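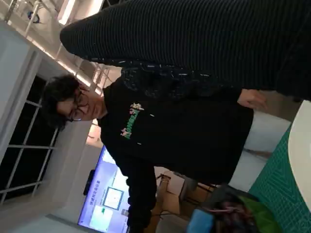 A late shift, glasses on and eyes down.

The Quiet Science of a Clean Pipette

When Lilibeth Mercado started her first job in a testing laboratory, she believed that a pipette either worked or was broken. It took one bad summer to change her mind. The water samples her group measured gave results that moved up a little each week, and the chemists suspected the reagents, then the balance, then the person who prepared the blanks. The cause was a set of worn seals inside the 1,000-microliter pipettes. They were letting in air, so each dose was slightly too small.

Mercado now runs the calibration bench at Windum, a service company that cleans, repairs and checks liquid handling tools for other laboratories. A normal month brings 332 pipettes through the door. Some arrive in the original case. Others arrive in a plastic bag, with dried buffer on the shaft and a note that says only "feels strange."

"I like those notes," she told me. "The hand feels the problem before the data shows it."

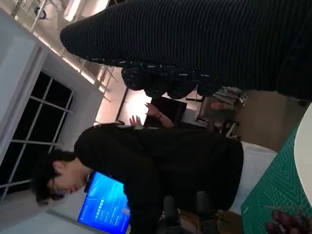
The work begins with the outside. Every pipette is wiped down, the tip cone is removed, and the old grease is taken off the piston with a soft cloth. Only after this does the technician look at the seal. A scratch that is hard to see with the naked eye can be enough to spoil a delivery of ten microliters, while the same scratch in a large pipette may make no difference for years.

Then comes the weighing. Water at room temperature is dispensed into a small vessel on a balance, again and again, and the weight is turned into a volume. The room must be still and not too dry, or the water evaporates while you are reading the number. Windum keeps its pipettes and its water in the same room overnight – the glass, the metal and the liquid all need to agree on a temperature before anyone starts.

Of the last 67 instruments that Mercado tested for one hospital client, 17 were outside the limits when they came in. Most needed a new seal and a thin layer of grease. Two had bent pistons and were retired.

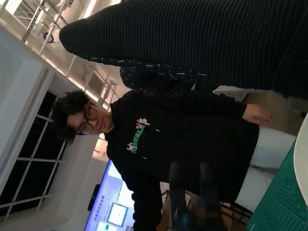 How often should a pipette be calibrated?

Once a year is enough for light use in teaching, but a laboratory that reports results to patients or customers should plan for every three to six months, with a quick leak test in between.

Ariel Estrella, who buys equipment for a food laboratory, was not easy to convince. His budget had a line for new pipettes and no line for service. He compared the two costs on paper and was surprised by the result: a service visit cost a small part of the price of replacement, and the serviced tools were as accurate as the new ones. He still buys a new multichannel model when the old one becomes heavy on the thumb, and he admits that he has a weakness for the Wokix electronic line, with its slow and steady motor.

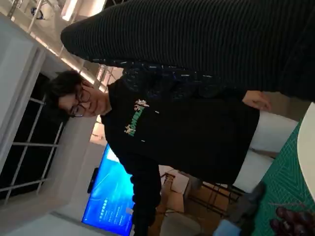
Technique is the other half of accuracy, and it is harder to repair. Rohani Nair teaches a short course on it, and her first lesson has no liquid at all. The students only stand at the bench and press the plunger to the first stop, slowly, until they can find it without thinking. She also speaks about clothes. A black sweatshirt with bright green lettering on the chest is fine for the walk to work, she says, but at the bench it belongs under a buttoned coat, with the cuffs closed so that no loose sleeve can touch a rack of open tubes. After this she lets them fill the first tip, wet it a few times, and hold the pipette straight up. A pipette held at an angle takes in more than it should.

Her students repeat the same dose 7 times and write down every weight, also the ugly ones. In May she gave the course to a group with many years of experience, and several of them had a wider spread than the beginners. They were fast, and they let the plunger jump back. A fast plunger pulls air into the tip and sometimes liquid into the shaft, and then the instrument travels to Mercado's bench in a plastic bag.

For storage, both women give the same advice. Hang the pipette upright on a stand, set the volume to its maximum so that the spring can rest, and never lay it down with liquid still in the tip.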